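Showing the shelf task by hand
Posted Aug 12, 2018 in Randden how-tos

Quick one. Teaching the Randden arm to face up a store shelf, by doing it yourself first. No controller needed for this part, that comes at the end.

What you need
Head camera, charged
Hultix recorder, latest build (the March one drops frames, don't use it)
A shelf section and stock in two sizes

Before you start
Sleeves up. Watch off. Set the camera so it sees your hands AND the back panel, tilt down if you mostly get wall. Put the big bottles in first and then leave them alone.

Recording
Start the recorder, hands out of view, wait 3 seconds. Reach in slow. One move per take – straighten, or slide, or turn. Don't mix them, the labeling gets ugly.

For the small bottles use both hands. Tops only if you can, so the labels stay readable to the camera. 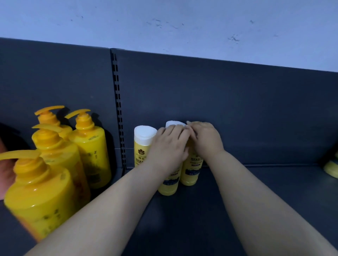 Straightening the small bottles, both hands in. Pump bottles stay put on the left.

Keep your forearms wide, like a V. If they cross you block the product and the tracker looses the fingers. When the bottles are straight, let go, pull back the way you came and stop the take.

Do 4 takes per layout. Then shift the bottles a little and go again. Sloppy starts are fine, sloppy endings are not.

Checking takes
Open them in Tsikata, scrub to first contact. Both hands tracked? Keep it. One hand flickering for more than 2 seconds, bin it and redo. Name the files by layout, not by time.

Remote pass
Same layouts, now driving the arm with the Porkonent handset. Go slower then you think. The arm has one gripper so do bottles one at a time, back row first. Save to the same folder or the merge step wont find them.

Merge settings are on the next page.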